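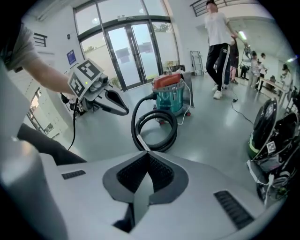

Hand-held gripper check, Bodholm hall
Done after unit 18 stuck closed on the vacuum wand and had to be pried off.

1. Finger return spring -- FAIL
Unit 18 stays shut when the trigger is let go. Unit 31 opens normally. Tag 18 and send it to Anesley for a new spring.

2. Pads
OK on both. Wipe the V pad before the next run, there was grit in the notch on 18.

3. Marker plates
OK on 31. One plate on 18 moves under thumb pressure. Tighten before recalibrating.

4. Grip on round objects
Operator had both hands on the gripper at the end of the chrome wand, with the black hose looped on the floor just past it. Too close to the feet. Lay the hose out first.

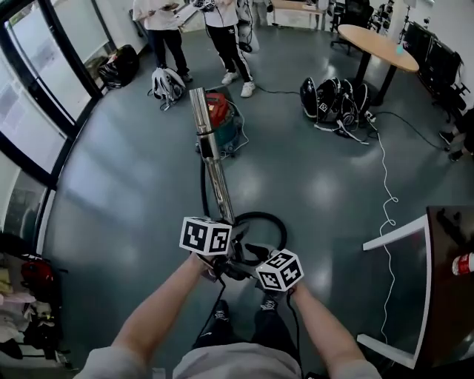 5. Floor cables -- FAIL
White cable runs across the open floor from the black equipment. Needs a cover or a different route. Same comment as the last check at Cillolham.

6. Clearance between people
Not met. Other people were on the floor while grippers were in use. Mark off a work area.

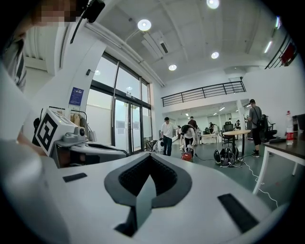
Checked by Akosua Antwi, 2023-03-07

Unit 18 is out of service until items 1 and 3 are closed. Unit 31 may be used once item 5 is fixed. Next full check is in April.

Contact: Ofori site safety desk | Back to top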